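Friday, late

Double door task in sim, Korkthorpe apartment set. Picked up from Otis's branch, merged his contact filter, reran the batch overnight. 800 episodes, 261 timeouts, nearly all at the gap stage. Rest fine or dull.

Main suspect is still the planner. It treats the two leaves as one obstacle once both grippers are in contact, so base has no legal path thru and it just sits replanning until the clock runs out. Dumped one at step 1,191 to look at:
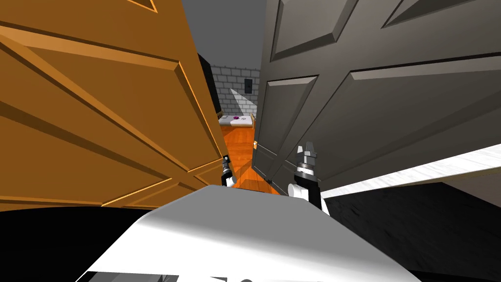
Step 1,191, both grippers on the doors, bed and brick wall through the gap.

Checked the collision mesh for the gray door against the render. Mesh is fatter than it looks, knob included as a box (!!). Swapped for the convex pieces from Kaplan, replan time drops but gap still reads too narrow for the base footprint. Padding maybe. Otis had it at 3 cm per side, want to try 1.

Also: left arm force target and right arm force target share a config key. Changing one changes both. Split them, need to re-tune the right becuase it now inherits the old default.

To do
- padding sweep, same seeds
- log hinge angles for each leaf seperately
- ask Otis if Okar controller build has the new damping term or if I'm on the stale one
- don't touch the Jundstead scenes until this passes

Sweep started 6:40, leaving it running.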